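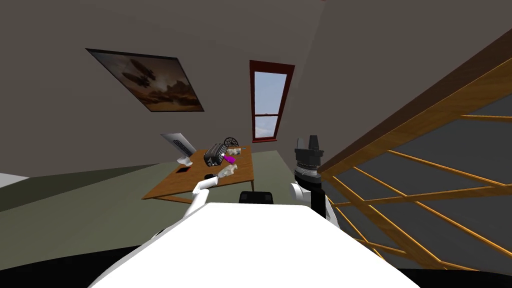 *Fig. 1. Simulated table-clearing task, seen from the robot's side. The left gripper is holding a small white object.*

# Week 7: When the robot gets the boring half of your job

Hi all! These are my notes for the workplace session, cleaned up a little from what I scribbled on the train. Please read them before you come, because I'd like to spend most of our time on the discussion part at the bottom (and last year I talked so long we never got there).

Keep Fig. 1 open while you read. It's a rendered room, and I like it because it's such an ordinary mess. There's a monitor, a toaster, a few small things lying around on a wooden table, and a chair tucked up against it. Most of us could clear that table while on the phone. For a robot, every one of those things is a separate decision: what is it, can I grip it, where does it go, and what will I knock over on the way?

## The Gesport case

Our running case this term is Gesport, which rents out furnished offices and short-stay apartments. Between tenants, a "reset crew" goes in, clears tables and desks, sorts what was left behind, and puts the room back to standard. At their Graltandale site that crew was 19 people when the automation project started.

The project is called Aquino. The robots came from a supplier named Cedeck, and before any of them touched a real apartment they practiced in simulated rooms. The company liked this for the obvious reason (nobody has to buy a new monitor when the arm swings wide), but I want you to notice something else about it. Somebody has to decide what's in those rooms. In the first batch, the tables held very tidy things, nicely spaced. The crew took one look and laughed! Real tables have chargers under napkins, half a sandwich, somebody's retainer.

So two of the crew were moved over to help design the practice rooms. They ended up with a list of 66 "leftovers" that the robots should be able to deal with, and they argued about that list for weeks. Is a phone trash, lost property, or part of the room? What about a paperback? The rule they used to follow was basically "you can tell," and now they had to write down how you can tell. If you've ever tried to explain your own job to a new hire, you know how that goes.

That's the first thing I'd like you to take from this case. Automating a task usually means digging out what people know and have never had to say. The digging is work. At Gesport it wasn't in anyone's job description for the first few months, and it wasn't paid any differently either, which caused a fair amount of bad feeling.

## What changed on the floor

**The pace.** A person clears a table in whatever order feels right. The robot is slower per object but doesn't mind going on all night. The crew's shift used to start at 6 a.m. with everything still to do. Now they come in and find a half-done room, plus a list of items the robot skipped. Some people love this. Others told me it feels like starting every day in the middle of somebody else's sentence.

**The leftovers.** Think about what gets skipped. It's the sticky stuff, the fragile stuff and the weird stuff. So the easy part of the job (the part where you could let your mind wander a bit) shrinks, and the hard part fills the day. On paper that's a more skilled job. It's also a more tiring one. The textbook calls this "task residue," and I'd like you to use the term in your essays, ugly as it is.

**The talk.** This one surprised me when I visited in July. The crew used to work in pairs, and pairs chat. With a robot on the floor, Gesport went to single staffing for most rooms. I asked what people missed about the old setup and got the same answer again and again: company. Nothing in the project plan mentioned it.

**Who gets blamed.** When something goes missing from a room, a tenant used to complain to the front desk, and the crew had to answer for it. Now there's a log of everything the robot picked up. That protects the crew, and they were quick to say so. But there's also a log of when each person opened and closed each room, which they were a lot less cheerful about. Same system, both effects.

## Try this with Fig. 1

Pretend you're on the reset crew and this is your table. Take the small, dark red, flat thing near the left edge. You could read it as a phone or a little book. Write the rule for it, in words a machine (or a nervous new colleague) could follow. Then swap with your neighbor and try to break their rule. Give it ten minutes, tops.

## For discussion

- Should the crew members who built the list of leftovers be paid extra for it? Once, or for as long as it's in use?
- Gesport says no one was let go. Over 2 years, people who left just weren't replaced. Does that difference matter to you? Does it matter to the town?
- If you could keep one easy, mindless part of your own job, which would it be?

Bring your written rule with you on paper. I'll have the projector if it behaves, and the reading for next week is already on the course page.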